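Open day at the Prantl rink, Pundville

22 Apr 2023

I've been going to watch the Hereck play for years now and I'd never once been past the door marked Players Only, so when the club put up the notice for an open day I had my name down before I'd finished my tea. Free entry, free skate hire, and a wander round the back. Yes please!

My friend Ankit Kashyap drove, which meant we were early, and we still ended up behind a long line of kids in replica shirts. The rink holds over 2,000 on a match night and it's funny how small it feels with the lights up and no music on. You notice the cold more as well. Bring gloves if you ever go.

We were put in the group led by Nighat Bangash, who looks after the kit. She took us to the dressing room first (it smells exactly how you think it does) and then into her workshop, where the skates get sharpened between periods. She did a pair for us while she talked and I could have stayed there all morning. Most of the defence like a flatter edge, the goalies flatter still, and one of the forwards changes his mind about it every fortnight.

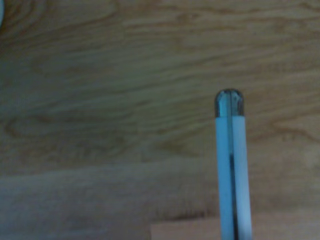

Sticks were next. They get through a frightening number of them in a season, and the broken ones go in a big bin by the tunnel, where you could take one home for a donation to the junior section. Ankit picked a goalie stick that then wouldn't fit in the car without the window down. It was a chilly ride back.

After that we got to stand on the home bench, and this was my favourite bit of the whole day. From row seven, where I normally sit, the game looks quick. From the bench, with the under-14s doing a passing drill right in front of us, it looked like madness. One puck came up over the boards and we all ducked, including a very large man who had just been telling us he used to play.
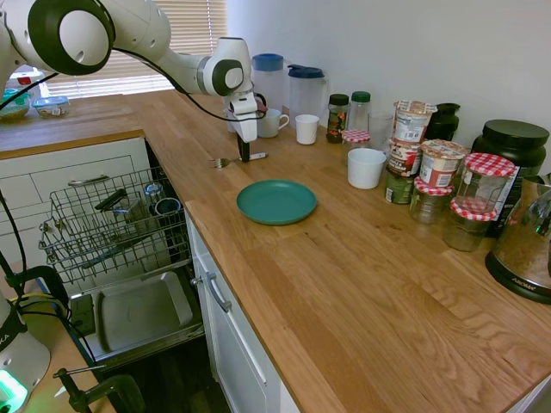 There was a question and answer session with the coaches at lunchtime, up in the bar. Plenty of grumbling about the power play, as you'd expect after the way March went. Four defeats on the trot, two of them in overtime, and I still think we were robbed in the second one. The head coach was good about it and said they'd been too slow getting the puck back to the point. He wouldn't be drawn on who's staying for next season. I did try!

The public skate finished things off. I lasted 20 minutes and fell over twice, once while standing still – Ankit has promised not to tell anyone and has told everyone.

A word on the food: the chips are fine, the queue is not. Parking is on the Prokeck side and it was full well before noon, so get the bus if you can. The club is hoping to run another one before pre-season, and the sign-up sheet will be at the ticket office.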